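Small rooms should let the opening act play a full hour. I've believed this since August, when I drove to Plistlow to hear Ewurabena Boateng and got 25 minutes of her before the changeover music came on. Those were wonderful minutes! She had just started stretching out, the bass player had finally stopped looking at his shoes, and then the lights came up.

Compare that with the Saturday nights at Lastwood. Italo Fontana books two acts, gives them the same time on stage, and prints their names the same size on the poster. I heard Tin-yau Tang there with a borrowed accordion and a set of songs I'd never have found on my own, and I've played his record over and over (side two especially, the slow one with the whistling). 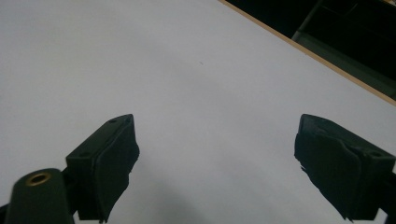
Won't people who bought a ticket for the headliner get restless?

Some will, and they'll go stand at the bar for a while, the same as they do now. The rest of the room gets a real concert out of it.

I love a big show too. I was one of over 2,000 people singing along at Priststead last year and I'd go back tomorrow. But a hall that size runs on a tight clock, with trucks and a crew waiting. A club with four microphones and a piano has more room to play with, and I wish more of them would use it.

Emilian Radu once told me that he needs three songs to get used to a room and three more to forget about it. On most bills, that's his whole set. Give the man his seventh song! Give him his tenth, and let him talk a little in between.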